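# Moving a small customer from Koppel to a shared Birnumell tenant

Applies to resellers on the Skundemus partner plan, with admin rights on both sides.

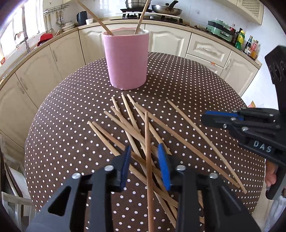
*Chopsticks and a pink cup on a dotted tablecloth.*

## Before you start

Export the machine list from Koppel and sort it by disk size. Our last customer had 29 virtual machines, and 22 of them fit the standard Birnumell size. The rest needed a custom size, which has to be requested from the partner desk before the tenant is created.

Check the contract type as well. Monthly contracts can move at any time. Yearly ones stay billed on Koppel until the term ends, so the customer pays twice if you skip this.

## Steps

1. Create the tenant under your own partner account. Leave the billing owner blank for now.
2. Install the Gimau agent on each source machine. Version 6 or later is required - older agents connect but copy nothing.
3. Start the first copy after 7 p.m. Expect about 29 GB an hour on a normal line.
4. Compare checksums in the Gimau report. Rerun any machine marked "partial".
5. Lower the DNS lifetime to 300 seconds and wait for the old value to expire.
6. Shut down the source, run the final sync, then switch DNS.
7. Set the billing owner to the customer or to yourself, depending on who sends the invoice.

## If the final sync hangs

Stop the agent, delete its lock file and start it again. The copy resumes from the last full block. Do not remove the machine from the Gimau console - that clears the history and forces a full copy.

Keep the Koppel snapshots until the first Birnumell invoice has been checked.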